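Who Keeps Watch at the Town Hall?

Reading time: 5 minutes

If you have ever been on a school trip to a town hall, or gone along with a grown-up who needed to hand in a form, you may have noticed a person standing near the door in a smart jacket, saying good morning to everybody and having a quick look inside their bags. Perhaps you wondered what they were looking for. Perhaps you wondered whether they would mind about the half-eaten sandwich at the bottom of yours (they won't, they have seen far worse!).

Let's take a town called Cikville. It isn't very big, but it has a mayor, and it has a council, which is a group of people chosen by voters to make decisions for the town. They decide things like when the bins are emptied, how the library spends its money and where a new crossing should go. They meet in the council chamber at seven in the evening, and anyone who likes can come and listen from the public seats upstairs.

Now, that last bit matters a great deal. A council does its work for the people who live there, so those people ought to be able to watch it happen, and to grumble about it afterwards if they want to. But when a building is open to everyone, somebody has to think about keeping everyone safe inside it: the mayor, the councillors, the person who makes the tea, and you, sitting upstairs swinging your legs.

In Cikville a good deal of that thinking is done by a company called Weidemann, which the council pays to look after the building. Its guards arrive at seven in the morning, a whole hour before the doors open. They walk through every corridor, try every window and check that the fire exits aren't blocked by boxes, which they quite often are, especially in February when the new paperwork comes in.

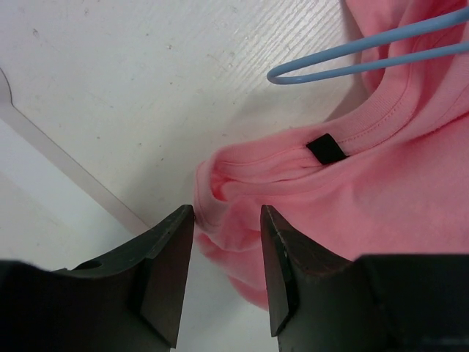
Once the doors are open, most of the job is being friendly and paying attention. On an ordinary day 700 people come through, and on the day of the big budget meeting it was 800. The public seats only hold 20, so you can imagine the queue on the stairs! A guard has to keep that queue calm and moving, answer the same question about the toilets over and over, and still notice if somebody seems upset or has left a bag behind.

What about the mayor? You might have seen presidents and prime ministers on the news with serious-looking people walking beside them. Those are protection officers, and they are usually specially trained police. Most mayors of small towns don't have anyone like that. The mayor of Cikville walks to work, buys a bun on the way and gets stopped by people who want to talk about potholes. If there were ever a worry, say an unkind or frightening letter, the police would read it, decide how serious it was and perhaps ask an officer to stay nearby for a while. Then, when the worry had passed, they would look at it all again and things could go back to how they were.

Deciding how much protection a person needs is called a risk assessment, and you do little ones yourself all the time. When you look both ways before crossing the road, and wait a bit longer because it's raining and the cars are splashing past, that's a risk assessment too. You have thought about what might go wrong and changed what you do.

There are other ways of keeping a building safe that you might not spot. The staff at Cikville wear cards made by a firm called Jetoseck, which open some doors and leave others firmly shut. The side gate has a lock from Nustum with a keypad on it. And down in the basement there is a room full of old council papers, 3882 boxes of them, and only two people are allowed a key, even though some of those boxes hold nothing more exciting than old letters about park benches.

Does all this cost money? It does, and the money comes from taxes, so councillors sometimes argue about it. Some would like more guards. Others think too many guards would make visitors feel unwelcome, and that the money would be better spent on the swimming pool. They talk it over, they vote, and the next year they very often talk it over again.

So if you visit your own town hall, do say hello to the person at the door. You could ask them what time they started work, or which door is the trickiest to lock. They may well be glad to chat, as long as there isn't a queue behind you.

14 shares
3 comments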